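Budget notes from the Rokham bench

I promised in May that I'd write up how the spending plan was going, and then I didn't, so sorry to everyone who asked! The short version is that the arms are paid for, the table is paid for, and nearly everything we got wrong was in the line marked 'sundries'.

We'd put down 400 for it. That was meant to cover spare fingertips, cable ties, a replacement power lead and all the bits and bobs the arms practise on. By the time I'd paid the Oprea invoice for fingertips alone (two sets, plus delivery, plus a customs charge I hadn't spotted in the small print) there was hardly anything left, and the full year came to 1,084. So if you're planning a setup of your own, please don't copy my first spreadsheet.

The practice items are cheap, I'll say that for them. We're on zip pouches at the moment, the clear sort with a coloured zipper, and they're a good test of whether you've bought the right fingers - thin, floppy, and all the interesting bits are along one edge. 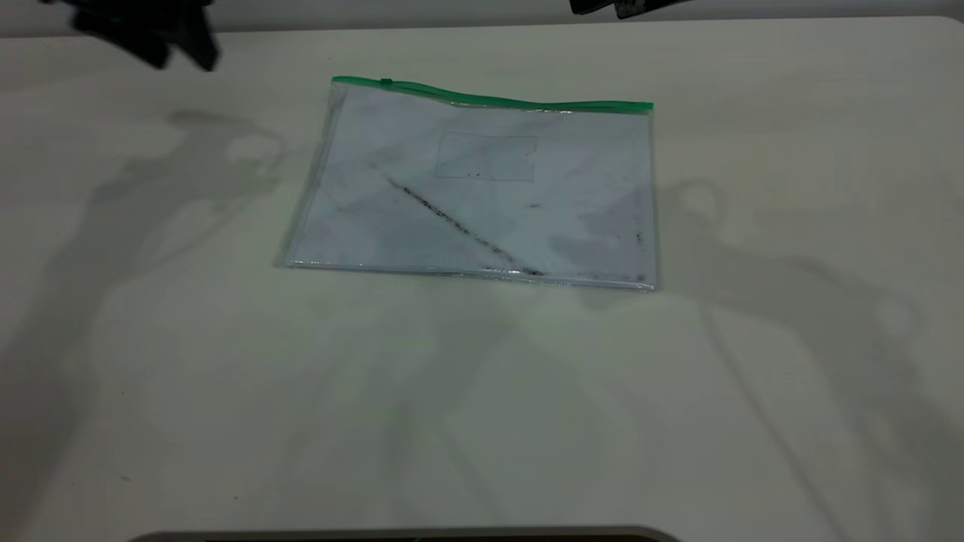 Leonor Salgado wrote in after the last issue to say that we should have leased. Her group at Flandden pays monthly, fingertips and servicing included, and she reckons the peace of mind is worth more than owning the kit. She also asked why we hadn't set anything aside for repairs, and I had no good answer to that one.

I did get a lease quote from Virkow, for what it's worth, and over the length of the project it came out 3,000 dearer than buying. But that was before sundries, and before Horácio Fonseca pointed out that my sums had no training days in them either. He's right, and they're in the new version, along with a proper repairs line.

The new plan goes in on 28th October. If you have real figures for fingertip wear, even scribbled ones, do send them over before then and I'll work them in.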